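Section 9: Papering the Walls and Laying the Floor Panel

By now your Enell display booth should be standing square on its rails, with both rear corner posts tightened. This next part is the one most people look forward to, so pour yourself a coffee and take your time over it. The paper is forgiving for the first few minutes and rather stubborn after that!

1. Unroll the wallpaper face down on a clean table and let it rest overnight, with a book on each end if it wants to curl.

2. Cut three lengths, one for the back wall and one for each side. With a ribbon-and-rose print, start with the back wall and center a bow on it - your eye will go straight there every time you look in.

3. Brush on the Grumia paste (item 3275) thinly, right out to the edges, and smooth the paper from the middle outward with a dry cloth.

4. Hang the left and right walls, lining up the lattice with the back wall as nearly as you can. Small mismatches in the corners tend to hide behind the aluminum posts.

Caution: Do not trim wet paper. It tears, and it will tear through the prettiest rose.

5. Lower the marble-patterned floor panel in from the front, back edge first, until the front edge meets the rail frame.

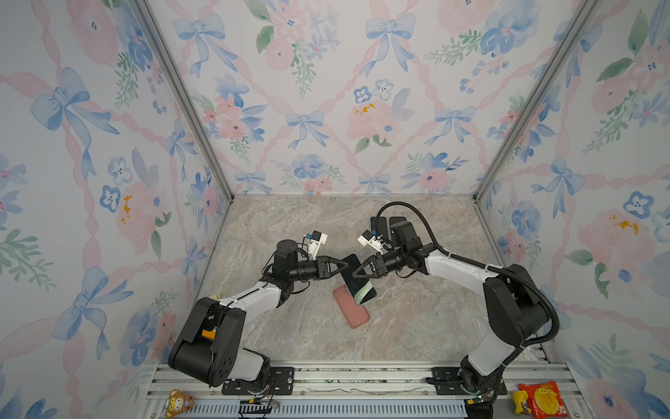 6. Wipe the panel with a barely damp cloth, working along the veins, and brush out any crumbs or grit that have gathered by the rails. A soft paintbrush is lovely for this.

Note: If you would like a different print next season, say something plainer for December, ask for the Fallcombe lining sheets. They go up first and let the paper peel away cleanly later on.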